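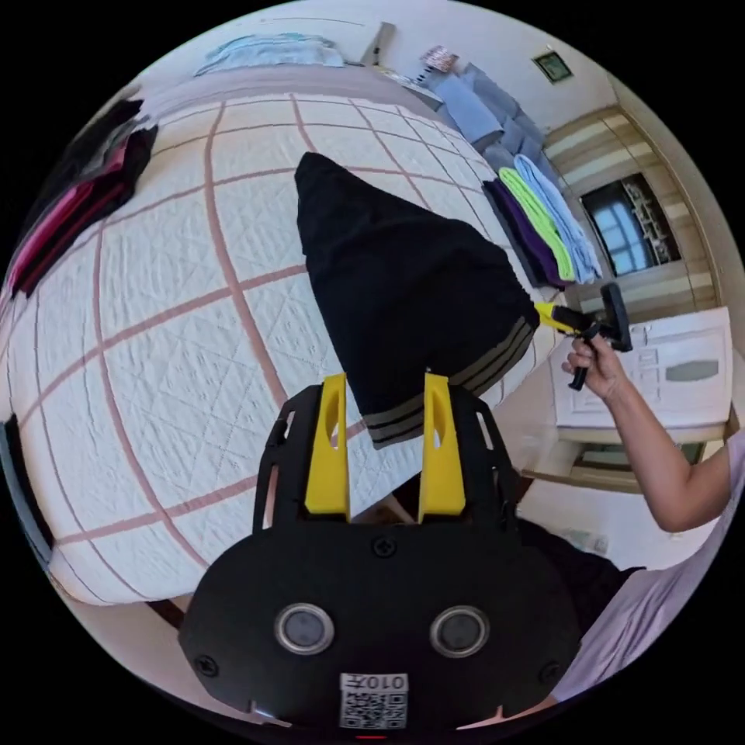
One comment on the last version of this guide asked why the drying part comes before the leveling part, when everybody has to level the machine first. Fair. Order is fixed now. Leveling is 4.1, first load is 4.3, darks and sportswear are 4.5. If you printed the old one, toss it.

Section 4. Setting up and running the Kallton compact dryer
Revised June 23, 2023

Covers the ventless model only. The vented one has its own guide, don't mix them up, the hose parts look the same and are not.

4.1 Placing and leveling

1. Take off all the tape. There's a strip inside the door and one behind the tank drawer. Second one gets missed.
2. Pull the foam block out of the drum. Check again. Some units shipped with two.
3. Stand the dryer upright and leave it 13 hours before plugging in. Longer is fine. If it rode home on its side, do not skip this.
4. Set it on a hard floor. No rug, no carpet.
5. Screw the front feet in or out by hand until it stops rocking. Push down on each corner. Then tighten the lock nuts with the flat wrench from the bag.
6. Open the door halfway and let go. Should stay put. If it swings, go back to step 5.

Note: if you are stacking on top of a washer, use the Volstead rail kit, short version. The long rails will bolt on but the door hits the left one. Fit the rails before lifting. Two people for the lift.

CAUTION – Don't lift by the door or by the control panel. Hold the base.

4.2 Drain hose or tank

Tank is the default. Works straight out of the box, nothing to connect. You empty it after every load.

To use the hose instead:

1. Unplug.
2. Pull the short gray hose off the upper spout at the back. It's tight. Twist as you pull.
3. Push the long hose onto the lower spout until it covers the ridge.
4. Clip the other end over a sink or into a standpipe. Keep the end lower than the spout or water comes back.
5. Leave the tank in its slot even if it's not being used. Machine won't start wihtout it.

Note: the Beaulieu adapter (sold separate) fits the standpipe end only. Does not fit the dryer end. Please stop sending these back as faulty.

4.3 First load

Run one empty, then one with old towels. There's a factory smell and it goes away.

1. Plug into a wall outlet. No extension cords, no power strips.
2. Turn the dial to Timed, pick the shortest setting, press and hold Start until it beeps.
3. When it finishes, open the door, wipe the drum with a damp cloth.
4. Load the towels, half full. Dial to Cotton Normal. Start.
5. The display says 67 minutes and then changes its mind. Normal. It re-checks the moisture a little way in and the number can jump up or down.
6. Empty the tank, clean the lint filter (4.4), done.

4.4 Lint filter – every load

Two parts, one inside the other. Slide both up, open like a book, peel off the lint. Rinse under the tap if it's gone shiny or if water sits on the mesh. Dry it all the way before it goes back.

CAUTION – Never run with the filter out. Not even for one short cycle.

Lower filter behind the kick panel: do that one when the light comes on. The light is on a counter, so it'll come on even if the filter looks ok. Clean it, hold Reset, light goes off.

4.5 Sorting, dark items and sportswear

Most of the calls we get are about this, so read it.

1. Check the label. Square with a circle in it = can be tumble dried. Crossed out = can't. One dot low heat, two dots normal.
2. Sort by weight first, color second. Thin stuff with thin stuff. A pair of jeans in with T-shirts will keep the cycle going long after the shirts are done.
3. Empty pockets. Zip zippers. Tie drawstrings in a loose bow.
4. Turn dark items inside out.
5. Shake each thing out before it goes in. One at a time, not the whole knot.

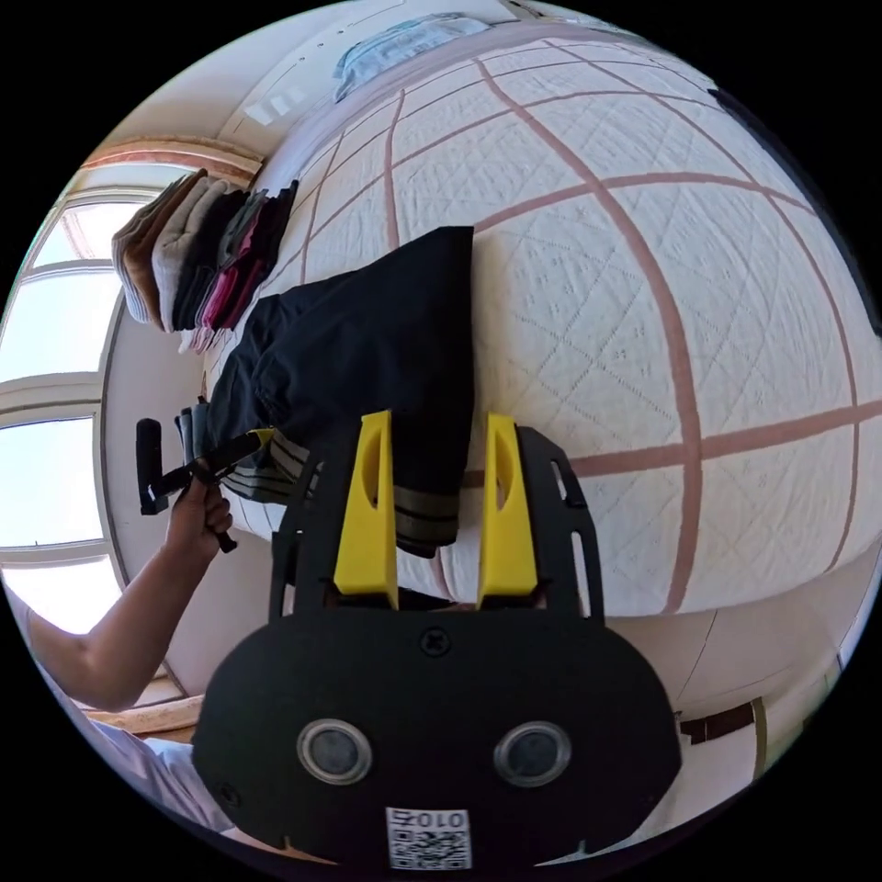

6. For anything labeled 100% polyester, use Synthetics Low. Cotton settings are too hot for it and the creases get set in.
7. For 100% cotton darks, Cotton Normal, and take them out while the waistband still feels a touch damp.
8. Lay flat or hang right after the beep. If you can't get to it, turn on Crease Guard before you start, can't be added later.

Note: Printed logos and stick-on trim, low heat only. Heavy elastic, same. If in doubt hang it.

Note: Jamelero wool balls are OK to use, up to three. Plastic spiky ones leave marks on the drum. Dryer sheets – you can, but they coat the moisture sensor and then the machine stops early. Wipe the sensor (two metal strips inside the door lip) with white vinegar if that happens. 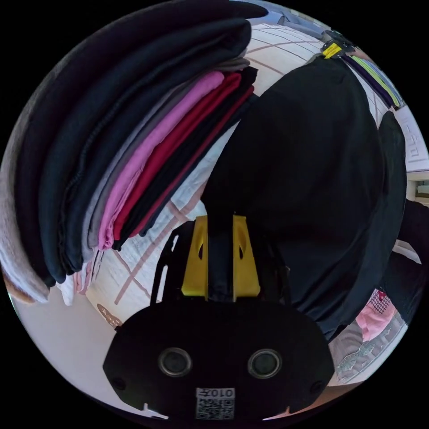 Fig. 3. Black fabric, pinched.

4.6 If it stops early or clothes come out damp

Do these in order.

1. Load too small. Sensor can't find one sock. Use Timed.
2. Load too big. Should be a hand's width of space at the top.
3. Sensor strips dirty. See the note in 4.5.
4. Lint filter clogged. Rinse it, both halfs.
5. Tank full or not pushed all the way in.
6. Room too cold. It runs slow in an unheated garage, usually from September on. Nothing wrong with it.

Still damp: unplug, wait, plug in again, run Timed with towels. If the towels come out cold, call the service line and have the serial number ready. It's on the inside edge of the door.

Section 5 is error codes.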